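Parallel grippers on a fruit pile: finger problem or camera problem?

Asked by Savita Chaturvedi, 16/03/2018
Tags: grippers, home build, wide-angle, calibration

I'm putting together a tabletop picking setup at home and doing the hand-held part first, so no arm yet, only the grippers with a camera on each. Everyone on the Rolldale list swears that soft fruit on a plate is an easy starter task. I don't buy it. The pads look great in the catalog, but a pile is a pile, and I can't see how you get two flat fingers around one tangerine without shoving its neighbors over the rim.

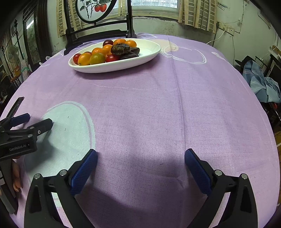 Both grippers over the table, one with fingers open, oval plate at the back.

Pads are textured blue on black linkages. I've read the Cano notes and they say to go in along the long axis of the plate. They also say to close at 7 mm/s, and I'd like to know who tested that and on what. My other worry is the lens. Straight things come out bent, and I don't trust any distance I estimate from it. Should I change the fingers, change the lens, or drop the pile and start with one piece at a time?

2 answers

Answer 1, score 7

One piece at a time. I know that's boring. The Cano notes were written for boxes as far as I can tell, and people keep passing them around like scripture. Your plate has an empty end in that shot, so use it: move a single orange over there, get that grasp working 100 times, then put a second one next to it and see what breaks. Something will.

Don't buy fingers yet. People blame the fingers because fingers are fun to replace. I printed two sets of the Ezeani ones and got the same misses with both, and the fault was my wrist angle the whole time.

Þórarinn Bech

Comment from Savita Chaturvedi: Fair, but 100 with one orange only tells me I can pick up one orange.

Comment from Þórarinn Bech: Can you, though?

Answer 2, score 2

Lens for sure. Get a narrower one and the curve goes away. I use Ilberg and never had to calibrate anything.

Comment from Þórarinn Bech: Narrower lens, and then you lose the fingers or the plate out of view. A wide lens is fine if you calibrate it. Never having calibrated is no proof that you didn't need to.

Update from Savita Chaturvedi

Leaving the lens alone for now. If you want to judge the bending for yourselves, look at the phone on the left in this one. It's a perfectly ordinary flat phone.

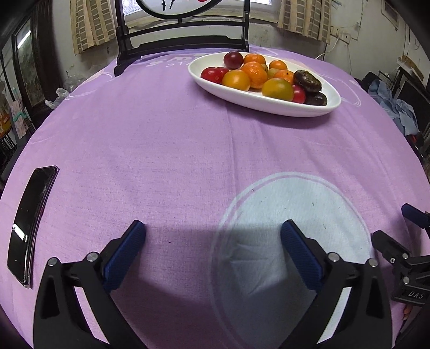

Phone at left comes out as an arc; the dish is toward the far side.

The middle of the view looks believable to me and the sides don't, so I'll only trust grasps that happen between the pads and ignore anything out at the edges until I've done a proper checkerboard calibration. Still not convinced about the pile. The doughnuts at the right end worry me more than the fruit, with all that glaze, and I haven't seen one person on the list post a number for anything sticky. If you have one, post the misses too.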